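The cloth has no rulebook

I own a binder. It is 153 pages long, it concerns the safe operation of automated handling equipment, and it was handed to me in December by a man who plainly hadn't read it either. I have read it now, mostly on trains. I can tell you the approved height of a warning sign and the correct wording for the sign itself. I can tell you who must sign the form that says the sign has been looked at. What I can't tell you, after all those pages, is how anyone is supposed to fold a cloth.

This matters more than it sounds. A good deal of the robotics trade is now busy teaching machines to do housework, and the way you teach them is to have a person do the job first, over and over, with a pair of grippers in their hands and every movement recorded. The machine learns from the person. If the person is sloppy, the machine will be sloppy too, only with more stamina.

So you would expect the recording to be where the rules are. It's where the mistakes get in. Instead the rules gather at the far end, around the finished robot, like guests around the buffet. There are clauses on stopping distances and clauses on guarding. There is a whole section on the colour of buttons. About the poor soul who sits down after lunch to show the thing what a corner is, my binder has a single paragraph, and it is mainly interested in his chair.

I spent a few years writing work instructions at Grirkport, where we packed things into boxes and then argued about the boxes, and I learned there that a rule gets written for one of 2 reasons. Either somebody was hurt, or somebody was embarrassed in front of a customer. Folding a cloth badly does neither. You simply end up with a slightly worse recording, which goes in with all the others, and months later a machine does something odd with a pillowcase and everyone blames the software.

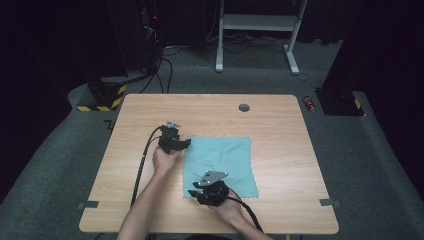 A gripper in each hand and one teal cloth to work on.

Look at the floor of any such workplace and you'll find that good practice is already there, in tape. People who do this work are devoted to tape. Striped tape round the base of a stand says don't kick me. A scrap of grey on the edge of a table usually says put something here, though what, and why there, may be known only to whoever had the roll that morning. I'm fond of tape. It is the most honest kind of standard we have, being cheap, visible and written by the person who has to follow it. Its trouble is that it can't explain itself. Leave it down for a month and it turns into folklore.

Leonardo Caputo, with whom I have been disagreeing by email for longer than either of us would like, thinks I should leave the whole business alone. His case is that people fold cloths in all sorts of ways, that a useful machine will have to cope with all of them, and that the moment you write down the correct way you'll get a robot that can fold in one style and panics at the sight of another. "You want to train a butler," he wrote, "and you are going to produce a clerk."

It's a decent point and I have stolen part of it. I don't want a rule for the fold. Let people fold in halves, or in thirds, or in the manner of my late aunt, who rolled everything as if preparing for a siege. Variety is the point of having people do it. What I want is a rule for what gets written down. Was the cloth laid flat at the start, or dropped? When did the person decide the job was finished? If they fumbled a corner and went back for it, was that kept or thrown out, and did the next person do the same?

That last one is where the bodies are buried. At Ultano, where I was let in for a couple of days on the promise of not touching anything, fumbles were deleted, on the grounds that a robot shouldn't be taught to fumble. At Trultunar they were kept, on the grounds that a robot will fumble anyway and had better see how to recover. Both are sensible. Both were explained to me with the patience one uses on a child near a pond. Neither was on paper anywhere, and if the two lots of recordings were ever poured together you'd have a machine of two minds about dropping things.

Then there is the matter of the arms. Holding a gripper out over a table is tiring in a way that doesn't show until it does. I tried it with a pair of kitchen tongs and a tea towel, and after 30 minutes my folding had become a form of protest. I would like a sentence in the binder about breaks, for the sake of the person first and the recording second. At present you can find more advice on resting the equipment.

And please, a line about cables. It need only say which way they run and who moves them when they get in the way of the work. I've watched a grown man lift his elbow over the same cable all afternoon, as politely as if it were a sleeping cat, and every one of those little hops is presumably now in the data.

My proposal fits on one sheet. Say how each attempt starts and how it ends. Say what happens to the bad ones. Write next to each bit of tape what it's for. Set the breaks, and keep to them when the schedule is slipping. Put a date on the sheet and change it when somebody finds it silly, which they will.

Đặng has had something like it pinned by the door for a while, handwritten, with a coffee ring over the part about bad attempts. I asked whether it was official. They said no, people just followed it. I've asked for a copy to put in the front of my binder, and Leonardo has asked for one as well, so that he can tell me what's wrong with it.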